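About Brullivwood School

Brullivwood School is an independent day school for grades 6 through 12. We are located on the east side of Mandwood, on the site of the old Lashari seed company, and we have students from Mandwood itself and from the farm towns up and down the valley. Most of them come by bus.

Our history

The school opened with one hallway of classrooms and a borrowed gym. It was started by a group of parents and teachers who wanted a smaller high school closer to home. The nearest one at the time was in Jiston, 45 miles away, and students who played a sport often got home after 8 p.m.

The Lashari building was bought from the family in the school's second year. The seed company had used it as a warehouse and sorting floor, and it took a long time to make it into a school. The upper floor was done first. The ground floor had no heat for two winters and was used only for storage and for the fall play, which was performed in coats. The brick on the north side is original. So are the loading doors, which now open onto the library.

We added the middle school grades later, after families asked for them. The middle school has its own entrance on Seed Street and its own lunch period.

Our head of school

Snædís Thorlacius came to Brullivwood as a chemistry teacher and still teaches one section of it each year. Before that she taught in public schools and worked for a water testing lab. As head of school she is responsible for hiring, the budget and the school calendar. Families who want to meet with her can call the front office to set up a time. She keeps the hour before first period open for students.

What we teach

All students take English, math, science and history every year. Spanish begins in grade 6, and a second language can be added in grade 9. Juniors and seniors choose from a list of electives that changes from year to year. Recent ones have included statistics, local geology, bookkeeping, choir and small engine repair.

We give letter grades starting in grade 8. Before that, families receive written reports – one in late fall and one at the end of the year. Homework in the middle school is limited to one hour a night. In the upper grades there is more, and it depends on the courses a student takes.

Every senior completes a year-long project with a teacher as adviser. The project ends with a paper and a public talk in the library. Past topics include the history of the Mandwood ferry, a survey of pond insects, and a set of songs for string quartet.

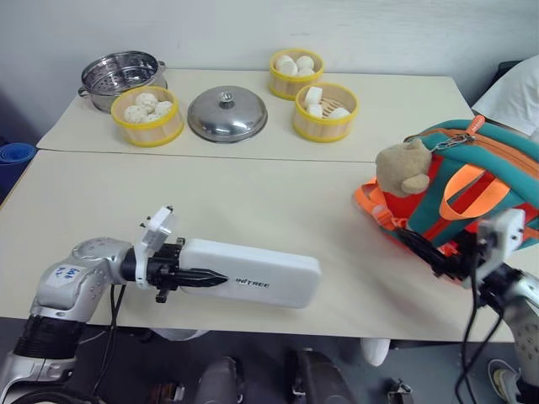

The school day runs from 8:20 a.m. to 3:10 p.m. The building opens at 7:30 a.m., and students may stay until 5:30 p.m. for clubs, practice or study hall. There is no extra charge for staying late. The late bus makes fewer stops than the regular one, so please check the route sheet before your child signs up for an activity.

Student support

Sadia Cheema is our dean of students. Her office handles attendance, schedules, discipline and the adviser program. Each student has an adviser who stays with them for 3 years at a time, once in grades 6 to 8 and again in grades 9 to 11. Seniors work with their project adviser instead.

We have a school nurse on site during school hours and a counselor who is here four days a week. Students who need testing accommodations should have their paperwork in by the end of September.

The library

The library holds 2,553 books, not counting textbooks. It is open to students all day and to families after school. Local history is shelved along the brick wall and includes the Lashari company's order books, which may be read in the room but not checked out.

Tuition and aid

Tuition is set each spring and sent to families with the enrollment contract. It covers books, lab fees and the bus. It does not cover sports equipment, instrument rental or the grade 10 trip.

Financial aid is based on need. Families apply separately from admission, and the two decisions are made by different people. We also offer a grant of $4,000 a year for students who live outside the Mandwood town limits – the form is included in the admission packet.

Visiting

Tours are given on school mornings from October through April and start at the Seed Street entrance. A tour takes an hour and includes time in one class. In July the office is open from 9 a.m. to noon only, and the building may be partly closed for floor work. Parking is in the gravel lot behind the gym. Please do not park along the bus lane.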